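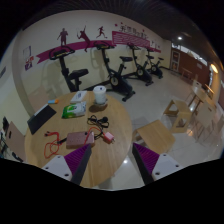

Gripper over a round table with charging gear, a lidded cup and a small packet. Exercise bikes along the wall.

Jilero tabletop set: equipment and budget notes
Last updated 2021-12-20

We love this little dataset, and we'd like more groups to be able to make one like it! This file covers what to buy and in what order if you are planning a collection with hand-held grippers. File layout and loading are in a separate note.

What we planned for
1,000 short episodes, 2 operators, 3 sites. Clalidton was the first site and Lurkevberg the second.

Buy first
Hand-held grippers, 3 (one per operator plus a spare)
Finger pads, 50 – they are the part you will replace most, so order them in one batch
Memory cards and a card reader
Spare screws for the finger mounts

Can wait
Second charging station
Hard travel case
Backup drive for the third site

Objects
Please don't spend much here. Cups, boxes, snack packets and cables cost next to nothing and give you wonderful variety. Cables are especially good value: one tangled black cord makes a different problem every time it is dropped on a table.

Still open
The Chiang site is budgeted for February. Travel is a separate line and is not in the sheet yet. If you have compared pad materials, send us your numbers – we'd be thrilled to add them.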